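How to budget for a laundry-handling robot arm without nasty surprises

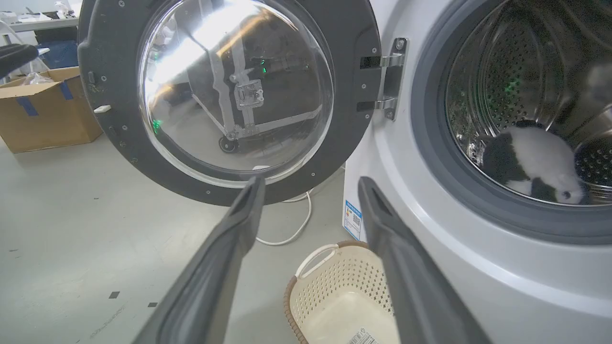 Words: Leen Mahasneh
Figures checked by Veerle De Smet
Updated 26th June

So you want an arm that can get things out of a washing machine. Good! It's one of the nicest jobs to learn on — there's a door, a dark round hole, soft stuff that never lies the same way twice, and a basket to put it all in. It's also a job where the shopping list is longer than most people expect, and I'd like you to reach the end of your money with a working bench.

We planned ours at the Brolumville workshop over a long spring and I've written down the order I'd do it in now.

Step 1. Write the task in one sentence

Ours was "take one soft item out of the drum and put it in the basket". Stick it at the top of your spreadsheet. Every time you're tempted by something shiny, read the sentence again. Opening the door is a separate task, by the way, and so is pressing the buttons. If you want those, write them as second and third sentences and cost them separately.

Step 2. Measure the machine before you look at arms

Get a tape measure and take down:

Height of the drum opening from the floor
Width of the opening inside the rubber seal
Depth from the seal to the back of the drum
How far the door sticks out when it's fully open, and on which side

That last one caught us. A front-loader's door takes up a big slice of the space next to the opening, and the arm has to come in past it. Our first choice of stand would have put the elbow straight into the glass. Draw it on paper, or tape it out on the floor and walk round it.

Step 3. Choose fingers before you choose the arm

I know, it feels backwards! But the fingers decide how much reach and lifting strength you need behind them. For a drum you want them long and slim, so they can get at something lying on the bottom while the wide part of the gripper stays outside. A soft toy is a lovely first item. It's light, it squashes, and there's an ear or a leg to grab wherever it ends up. Our panda has been picked up more than anything else in the building.

Buy a spare pair of fingers on the same order. We paid 27 euros extra for ours from Barbosa and they've been worth every cent.

Step 4. Decide where the camera goes

A small camera at the wrist sees what the fingers see, and for reaching into a drum I wouldn't be without one. Domed door glass and a steel drum both throw back a lot of light, so leave some money for lamps you can move and dim. Ask the seller whether you can set the exposure by hand. If they don't know, ask somebody else.

Step 5. Get the washing machine itself

You don't need a fancy one, and you don't need to plumb it in if you're only loading and unloading. Second-hand is fine as long as the seal is whole and the door stays put when you open it wide. Try the door several times in the shop. A basket with a proper handle costs next to nothing, so get two in different shapes if you can.

Step 6. Add it up

Our main lines, in euros:

Used arm with controller, from Lonia: 1855
Gripper, wrist camera and mounts: 930
Stand, lamps, cables, washing machine, basket: 1000
Spare fingers: 27

That comes to 3812. We'd left the stand out of our first draft altogether, and cables were down as "misc", which Veerle crossed out in red. She was right. Price the long power leads, the cable ties and the covers for anything that crosses a walkway, one line each.

Step 7. Plan the order of buying

Machine first, then basket and test items, then fingers, then the arm. It means you can try reaches by hand with the fingers on a stick (do this, it's great fun) before the big payment goes out. Delivery from the Jilov depot took us into July last time, so put the arm's delivery date in the plan and book bench space to match it.

Before you pay for the arm, ask for three things in writing: the reach measured to the wrist, the load it can carry at full stretch, and what a replacement joint costs. Take the weight of your gripper and camera off that load figure. Whatever is left is what you can lift, and a wet bath towel is heavier than you think — weigh one on the kitchen scales tonight.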